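Two months with the Gristo bin picking kit

21 March 2021

I said I would write up the Gristo kit once we'd had it long enough to have an opinion. We have now had it two months in the back half of the unit at Nelthorpe, and I've been the one using it most days, so this is what I think.

The kit is software, a depth camera and a small controller box. You bring your own arm, gripper and bins. It finds parts lying any old how in a bin, picks one, plans a way in and out, and puts the part where you told it. Our supplier is Verkolham, who also sell a support plan on top. We didn't take the plan at first. We have since.

Setting up took me 2 days. The manual says one, and I think that's fair if you have done it before. The camera calibration is the slow bit. You move the arm through 15 poses and at each one it takes a picture, and if somebody knocks the stand you start again. Gwilym Hopkin did the electrical side and had no complaints, apart from the emergency stop wiring diagram, which is for an older version of the box.

Teaching it a new part is the best thing about it. You load a drawing, tell it where the gripper may hold the part, and it does the rest in a few minutes. Plain long blocks were our first job because they are cheap and you can't hurt them.

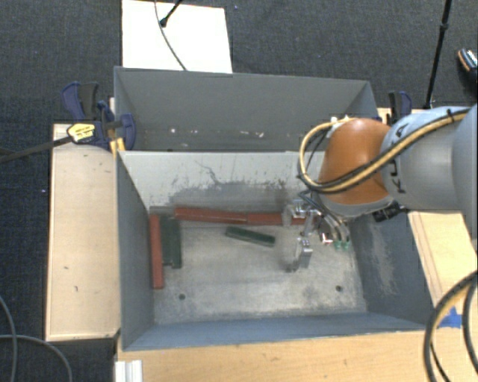 I kept a tally for the first proper run. Out of 1,462 attempts it dropped or missed 6 in a way that needed me to walk over and sort it out. The others it either got first time or tried again without help. I was expecting worse.

Where it struggles is the last few parts. A block lying flat against a wall leaves the fingers very little room on that side, and the software is cautious about touching the bin. It will look, think, look again and then report the bin as empty. There is a setting for wall clearance, hidden under "Advanced", and turning it down a little helped a good deal. Velimir Obradović at Verkolham told me about it over the phone. It isn't in the manual at all.

Other grumbles. The screen layout is poor on a small laptop. Error messages are numbers, and you look them up in a separate document. An update wiped our saved grasp points, and I had no backup — my fault, but a warning would have been nice.

The cheaper rival is Rewi. I only had a short demonstration of that one, so I won't compare them properly. It seemed quicker to plan and fussier about lighting.

We are keeping the Gristo. In April I'll be trying it on castings, and I'll post the settings if they work.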